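De : Sanaa Salem
À : liste jardins-partagés
Objet : Re: [jardins] arrosage d'été, purin d'ortie et calendrier des récupérateurs

Bonjour à toutes et à tous,

Je réponds dans l'ordre au message de Martim, que je recopie plus bas par morceaux pour ceux qui ne l'auraient pas reçu (la liste a encore rejeté plusieurs adresses en juin, Lovisa regarde ça).

> Le 21/06, Martim Barreto a écrit :

Pardon, j'enlève la ligne d'en-tête, la date de son logiciel est fausse depuis le début. Voici son texte :

> Je voudrais qu'on reparle de l'arrosage avant les grosses chaleurs. L'an dernier
> on a vidé les cuves en trois semaines et on a fini au tuyau. Est-ce qu'il ne
> faudrait pas passer au goutte-à-goutte sur les rangs de tomates, au moins
> côté mur ?

Je suis d'accord pour le côté mur. C'est la partie qui sèche le plus vite, le mur renvoie la chaleur jusqu'à dix heures du soir. Pour le reste je serais plus prudente. Les haricots et les courges sont changés de place tous les ans, et il faudrait déplacer les tuyaux à chaque rotation. Avec un bon paillage – quinze centimètres, pas trois brins de paille – on peut arroser à l'arrosoir tous les quatre jours et les plants s'en portent très bien.

J'ai mesuré les rangs côté mur hier soir. Il y a 143 mètres de rangs en tout si on compte les deux demi-planches du fond. Le kit Cedska que propose Martim se vend par longueur, donc il vaut mieux avoir ce chiffre avant de commander. Il faut ajouter les raccords et un filtre, parce que l'eau des cuves est chargée en mousse et bouche les goutteurs. In-ho a déjà eu le problème sur sa terrasse et conseille de démonter le filtre une fois par semaine.
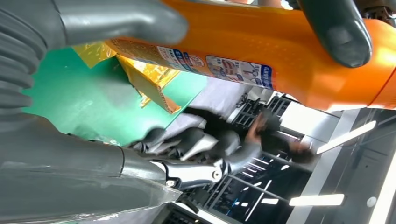 > Deuxième point, les cuves. Birgit pense qu'on peut en ajouter une derrière
> l'abri, sur la descente de gouttière qui ne sert à rien aujourd'hui.

Oui, à condition de la poser sur une dalle. Le sol derrière l'abri est du remblai, et une cuve pleine s'enfonce de travers dès la première grosse pluie. Celle de l'entrée penche toujours et le robinet est maintenant trop bas pour glisser un arrosoir dessous, il faut le coucher à moitié. Je propose quatre dalles de béton sur un lit de sable, bien damé, et deux parpaings par-dessus pour gagner de la hauteur. In-ho a du sable qui lui reste.

Penser aussi à la moustiquaire sur le trop-plein. Un morceau de vieux voilage tenu par un élastique suffit, mais il faut le vérifier après chaque coup de vent.

> Troisième point : est-ce que quelqu'un a une recette de purin d'ortie qui ne
> fasse pas fuir tout le quartier ? Et combien de temps ça se garde ?

Voici comment je fais. Un kilo d'orties fraîches, coupées avant la floraison, pour dix litres d'eau de pluie. On hache grossièrement, on met dans un bac en plastique ou une poubelle à couvercle, jamais dans du métal. On remue tous les jours. Quand il n'y a plus de petites bulles qui remontent en remuant, c'est fini ; en juin cela prend 11 jours chez moi, plus quand il fait frais. Il faut filtrer tout de suite. Si on laisse les feuilles dedans, ça part en pourriture, et c'est surtout cette odeur-là qui gêne les voisins.

Pour arroser au pied : un litre de purin pour dix litres d'eau, tous les quinze jours, sur sol déjà humide. En pulvérisation : moitié moins, le soir. Pas sur les haricots ni sur les pois, ils n'en ont pas besoin. Pas sur les oignons non plus.

Pour la conservation, des bidons opaques remplis à ras bord, fermés, à la cave. J'en ai gardé jusqu'au printemps suivant sans souci. Il faut écrire dessus ce que c'est, avec un marqueur qui résiste à l'eau. Et ne pas réutiliser un bidon qui a contenu de la javel ou du désherbant, même rincé.

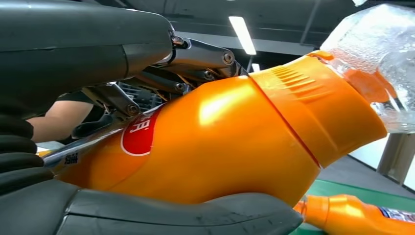
> Dernier point, les tours d'arrosage en août. Il manque du monde pour les deux
> premières semaines.

Je peux prendre la première, matin seulement. Lovisa m'a dit qu'elle serait là à partir du milieu du mois. Si Birgit confirme pour la deuxième semaine, il ne reste que les soirs à trouver. Je rappelle que le matin veut dire avant 8 heures, après le soleil est déjà sur les planches et on perd une bonne partie de l'eau. La clé de l'abri reste dans la boîte à code, merci de brouiller les chiffres en partant.

Côté argent, la caisse est à 164 euros après l'achat des semences. Cela ne paiera pas à la fois le goutte-à-goutte et la cuve. Je préférerais qu'on commence par la cuve, parce que les goutteurs ne serviront pas si on n'a plus d'eau à mettre dedans. Martim, si tu as un prix pour les dalles, envoie-le sur la liste, que chacun puisse répondre.

Une question de mon côté pour finir : les feuilles du bas de mes tomates jaunissent entre les nervures, qui restent vertes. Les jeunes feuilles n'ont rien. Je pense à un manque de magnésium mais j'hésite, le sol de cette planche a reçu beaucoup de cendre cet hiver. Quelqu'un a-t-il la même chose sur les parcelles du haut ?

Bonne soirée,
Sanaa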